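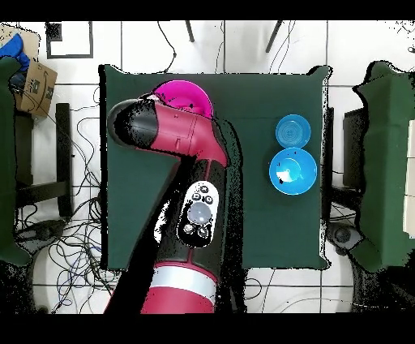 Can a robot clear the table after dinner yet?

Some of them can, if you have three bowls, a lot of patience and an engineer standing next to the table. Doing it in your kitchen, with your dishes and your kids running through, is still a ways off.

About Utau

Hi, I'm Nandini Sundaram, and I started Utau after eleven years of fixing packing machines and going home every night to a sink full of plates (my sink, my plates, my fault). We test robot arms on ordinary chores and tell people what we find. We don't build arms and we don't sell them, so I can be pretty blunt about it!

Our clients are mostly small shops and appliance makers who've seen a great video and want to know what they'd be getting for their money. We set up the chore, run it over and over, and write down every drop, bump and freeze. The standard table test is 49 tries with bowls and plates. Last September we passed 3000 tries in all, and we had cake.

So what's going well? Picking up a bowl by the rim from a clear spot is in decent shape. Shop-floor jobs are further along than house jobs, mainly because the parts show up in the same place every time. Dishes that touch each other are harder, and so is anything soft. I've watched an arm spend 28 minutes on one dish towel.

Who we are

Deepika Devadiga runs the tests and is much stricter than I am. Krishnamoorthy Ramasamy handles the software side and most of the cables. Tímea Farkas writes the reports, and if you've ever gotten one you could read without a dictionary, thank her.

Come see us

We do an open bench every Monday from 4 p.m. Bring a chore, bring your own dishes if you like (nothing from your grandmother, please), and we'll give it a try while you watch.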